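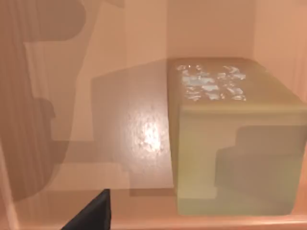 Box in muted green-yellow with pale flecks on the top. Computer rendering.

Zallivach Valley Oral History Project
Second progress report to the Gunnlaugsson Fund
Prepared by Bríd Scanlon, project manager

Period covered

This report covers the work from the end of the first grant period through August. The first report dealt with setup, the lease on the room at Tostula, and the purchase of the tape decks. Those items are closed and are not repeated here.

Transfer of tapes

The collection holds 123 cassettes recorded in the valley by the former Drondska Local History Society. At the end of August, 52 had been transferred to digital files and checked from start to finish. Another nine have been transferred but not checked.

We are behind the schedule in the grant agreement, which called for 60 finished tapes by this point. Most of the delay came from one deck that ran slightly fast. Eamon Hennessy noticed it when a church bell on one tape did not match the same bell on another. The deck was repaired and 14 tapes had to be done over. Every deck now gets a speed test at the start of each working day, and the result is written in the log.

Three cassettes have sticky tape and will not play through. We have set them aside for an outside conservator and have asked for two quotes. The cost should fit within the repairs line.

Transcription

Aino Salminen and Liam Horgan have finished 40 transcripts. Each interview takes longer than we planned for, mainly on account of place names. Older speakers use field and farm names that do not appear on any current map, and several of them changed spelling over the years. Aino has started a name list with the spelling we have settled on, the other spellings we have met, and the tape where each one was heard. We expect to publish the list along with the transcripts.

We tried automatic transcription on four interviews. It did well on one, where the speaker was close to the microphone and talked slowly. On the other three, correcting the draft took as long as typing from scratch. We do not plan to use it further on this collection.

Permissions

Most of the original consent forms cover use in the reading room only. Sivaprasad Arumugam has been writing to speakers and families to ask about putting the recordings online. Replies are slow. Two families have asked that a recording stay closed, and we have marked those files accordingly. One family agreed on condition that a neighbor's name be removed from a story about a boundary wall. Liam made the cut and the family has approved it.

Public events

We held one listening evening at the Tostula hall, starting at 7 p.m. The dairy strike recordings drew the most talk, and two people in the audience gave us names for voices we had listed as unknown. The hall's speakers were poor and we will bring our own to the next one.

Budget

Spending is within the agreed total. We ask for approval to move $1,000 from travel to postage and repairs. Travel has cost less than expected now that most families are answering by mail or phone.

Next period

Transfer work continues at four tapes a week. The catalog will open in the reading room first, with online access added as permissions come in. A revised schedule is attached, and Bríd Scanlon can answer questions on any part of it.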